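Clearing the Small Table: A Conversation with Glenys Rosser

Residents' Voices, Culldale Housing Service
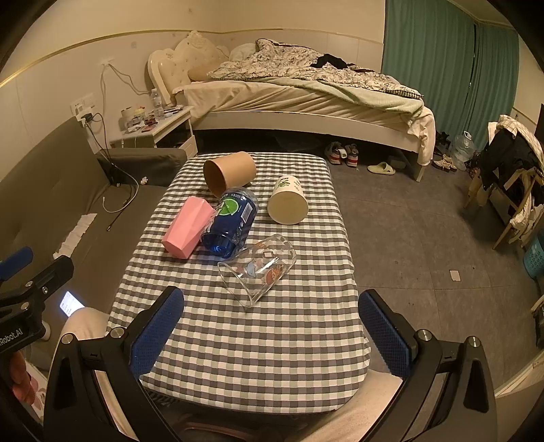
Glenys Rosser has coordinated the home skills programme at Culldale for four years, and she is firm on where a tidy bedroom begins. "People want to start with the wardrobe," she says. "I ask them to start with the cups."

The programme visits tenants who have asked for help in keeping their rooms in order. Most live in a single bedroom with one small table, which must serve for meals, letters and everything else. Paper cups, cut-down bottles and plastic tumblers gather there over the week and tip onto their sides when someone reaches past them.

Ms Rosser asks tenants to stand each item upright before deciding its future. "Once a cup is standing, you can see whether it is something you drink from or something you meant to throw out on Wednesday," she says. Paper cups usually go. A favourite plastic cup is washed and kept, particularly if it belongs to a grandchild. Cut-down bottles cause more debate, as many tenants use them for pens or seedlings.

Her colleague Meirion Bevan, who joined the programme in October, was at first doubtful about tablecloths. "I thought they would be one more thing to launder," he says. He has since changed his mind. A checkered cloth, in his view, gives a tenant a surface worth looking after, and it costs little to replace.

The service received 851 requests for visits last year, a figure Ms Rosser attributes to word of mouth at the Savbridge building. She would like to see the visits lengthened - an hour is seldom enough, she says, when a tenant also wishes to talk.

Requests for a home skills visit may be made at the Culldale front counter or through a tenancy officer.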